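Most of these tips are for the small electronics that end up in a kitchen or hall drawer: remotes, old phones, tablets, speakers, and the cables that go with them. They need no special tools beyond a soft brush, a few cotton swabs, a cloth that doesn't shed and a bottle of 70 percent isopropyl alcohol from the drugstore.

## Remotes

Take the batteries out before cleaning. Turn the remote face down and tap it against your palm to shake out crumbs. Wipe the case with a cloth dampened with alcohol, then go between the buttons with a swab. Don't pour or spray anything straight onto the keys. Let it air out with the battery door off and put the batteries back in.

If one button has stopped responding and the others are fine, the contact under it is usually dirty. Many remotes are held together with a screw or two in the battery compartment and plastic clips around the edge. Run an old plastic card along the seam to open the clips. A knife leaves marks and slips easily. Wipe the underside of the rubber sheet and the board with alcohol, let both dry, and snap it back together.

To check whether a remote with an infrared light is sending anything, point it at a phone camera and press a button. On many phones the light shows on the screen as a faint white or purple flicker. If the main camera shows nothing, try the front one.

## Battery leaks

White or bluish crust on the contacts of a toy or clock is common after a household alkaline battery has leaked. Put on gloves. Lift the battery out and bag it. Touch the crust with a swab dipped in white vinegar or lemon juice, wait until the fizzing stops, then wipe with a swab barely dampened with water and finally with alcohol. A contact that is still dull can be rubbed lightly with a pencil eraser. Brush the crumbs away afterward.

None of this applies to rechargeable packs. If a phone or tablet is swollen, or the screen has started to lift at one side, stop charging it and don't press it flat. Keep it away from anything that burns and call your local hazardous waste site to ask how they want it brought in.

## Cables

Coil cables loosely in loops the size of a saucer and close them with a strip of hook-and-loop tape. Wrapping a cable tightly around its own plug bends it hard at the collar, and that is where it fails first.

Label both ends. Masking tape folded into a small flag works well and comes off cleanly if you change it once a year or so. I write the device on one side and the wattage on the other if there is a charger brick attached. Trí Mạc wrote in to say he uses bread bag tags for the same job – they slide onto thin cables and take ballpoint ink.

When a plug feels loose in a phone, look into the port with a flashlight before buying a new cable. Pocket lint packs down at the bottom and keeps the plug from seating. Switch the phone off and pick the lint out with a wooden toothpick, working along the sides. Keep metal pins out of there.

## Old phones and tablets

A device you want to keep but don't use should go into storage half charged and switched off. Check it every few months and top it up if it has dropped low. A cool closet shelf is better than an attic or a garage.

Before giving one away:

- Copy off the photos and open a few of the copies to be sure they work.
- Sign out of the accounts, including the one used to find a lost device.
- Take out the SIM and memory cards.
- Do the factory reset last.

People often reset first and sign out never, and then the new owner is met with a lock screen asking for somebody else's password.

## Power strips

Plug chargers and lamps into strips. Heaters, toasters, kettles and air conditioners go into the wall. Don't plug one strip into another. A strip that feels hot, smells or has a scorched socket should be thrown out the same day.

Surge protectors wear out. Many have a small light marked "protected," and when that light goes dark the strip may still deliver power while the protection is gone. I write the month I bought mine on the underside in marker. The one behind our TV says December and a year I'd rather not repeat, so it has been replaced.

## Screens

A dry cloth takes off most dust. For fingerprints on a tablet, dampen one corner of the cloth with plain water and dry with the opposite corner. Window cleaner can strip the coating. On a TV, switch it off first and let it cool – the smears are also easier to see on a dark screen. 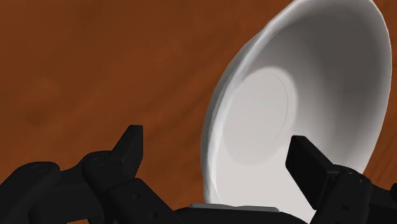 Orville, June 8, 2024

Two additions from letters. Firdevs Uçar asks whether crumbs in a laptop keyboard can be vacuumed out. Yes, with a brush attachment on low, with the laptop shut down and unplugged, and a hand on any key that feels loose. Compressed air also works if the can is held upright and used in short bursts.

Nesrin Yazıcı wants to know what to do with a rechargeable speaker that got rained on. Switch it off, leave it unplugged, wipe it down, and stand it with the port facing down in a room with moving air for 2 days. Skip the bag of rice, as the dust gets into the port. If it won't switch on after that, leave the charger off it and take it to a repair shop.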